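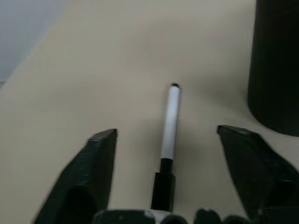 Nellwood opens its first drop-in letter-writing room this September

PERNIS, August 23, 2022 - I've been wanting to write this one for ages, so forgive me if I gush a bit! Starting in September, Nellwood will run a free letter-writing room at our shop on the harbor side of Pernis. Come in, sit down, write to somebody. We supply the paper, the envelopes and the stamps.

My name is Natalina Gatti and I started Nellwood as a card and stationery shop with my business partner, Armindo Carrilho. We've sold a lot of lovely paper over the years, and customers keep telling me the same thing at the register: they buy it, they put it in a drawer, and there it stays. (I have a drawer like that too.) So we decided to give people a place to use it.

The room will be open for 11 weeks to begin with. Sessions run 2 hours and we can seat 30 people at a time, with a quieter corner for anyone who wants to get through a hard letter without chatting. You don't need to book. Kids are welcome with a grown-up, and if your handwriting is terrible, well, so is Armindo's.

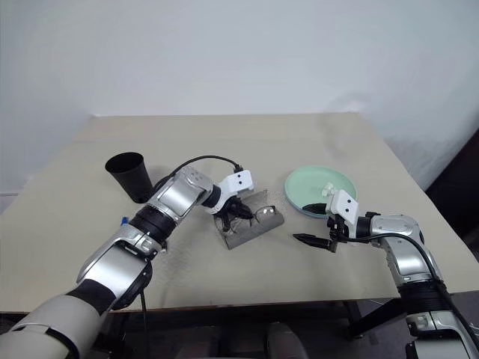
A pale tabletop against a plain white wall.

Salamatu Idahosa will lead the opening session, and I couldn't be happier about it. She has kept up with pen pals since grade school and she's wonderful with people who get stuck after "Dear." Her advice to me was, "Tell them what you had for lunch and keep going." I tried it on my aunt and filled four pages!

Joaquim Mota is putting together a shelf of old postcards you can take for free, and Kamran Kordestani will help anyone who wants to write in Farsi or needs a hand with an overseas address. Procházka, the bakery next door, is sending over rolls for the first session, so get there early if you like the poppy seed ones.

Mail goes out at the end of every session. If you'd like to keep your letter and think it over first, take it home with a stamped envelope.

For session times, photos or a chat about the project, ask for Natalina at the Nellwood counter in Pernis.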